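Ticket: left arm drops out halfway through the tidy-up task
Project: Cerau (student robotics club, two-arm table clearing)
Opened Jul 23, 2020
Status: solved, leaving it up for next year's group
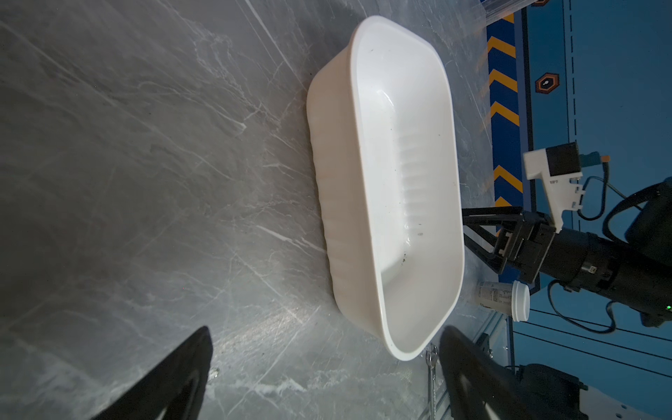

Does the dropout happen with the arm standing still, or only when it moves?

Only when it moves, and only past a certain reach. I left it parked for 30 minutes with the power on and it stayed connected the whole time. The second I send it out toward the far side of the table, the control program says "joint 4 not answering" and the whole left side goes limp (I catch it by hand, my reflexes are getting great).

OK so, background for anyone new to Cerau. We have two arms on one table, and the job is to put small stuff into a white plastic basin. Small stuff right now means a wrench, a paper cup and whatever else the Risden shop class leaves out for us. Both arms run off the same laptop with the Fanen control program, the version from December. The right arm has been fine this entire time, so please don't touch the right arm!

What I tried, in order:

Restarted everything. Worked for two runs, then the same error. I got way too excited after the first one.

Swapped the USB cables between the arms. The error stayed with the left arm, so the cable to the laptop is OK and so is the laptop port.

Lowered the speed from 30 percent to 20. It still dropped, just slower and sadder.

Put the basin closer in. This one was interesting! With the basin pulled toward the base it did 27 runs in a row without a single dropout. Push it back out to the normal spot and it quit on run 4. So it's reach, and speed has nothing to do with it.

Checked the power supply with the club meter while somebody else drove the arm. Steady the whole way out, even at the moment it dropped. I had been pretty sure it was power, so there went my afternoon.

Posted on the Akande forum, where people have the same arms. Somebody asked if the joint cable had any slack when the elbow was straight. I said sure it does, and then I went and looked, and nope. When we put the wrist back on before break (me, I put the wrist back on) I ran the little cable on the wrong side of the elbow. With the arm folded up it looks totally normal. Straighten it and the cable goes tight as a guitar string and pulls the plug a hair out of joint 4. Fold it again and the plug sort of settles back, which explains why restarting seemed to help.

Fix: power off, unplug at joint 4, bring the cable around the inside of the elbow, plug it back in until it clicks, then straighten the arm by hand and check that the cable still has some play. I also put a loose zip tie halfway along. Loose! If you cinch it down you'll be right back here reading this.

After the fix I ran it at the normal basin spot, 20 runs at the old speed, no dropouts. It did miss the wrench twice, but that's the grasp angle and there's a separate ticket for that one.

Still to do: redo the zero position on the left arm, as I bumped it while I was in there. Until then it'll reach a tiny bit short, so don't go changing numbers in the pick file to make up for it. I'll do it at the next meeting if I can get the table first.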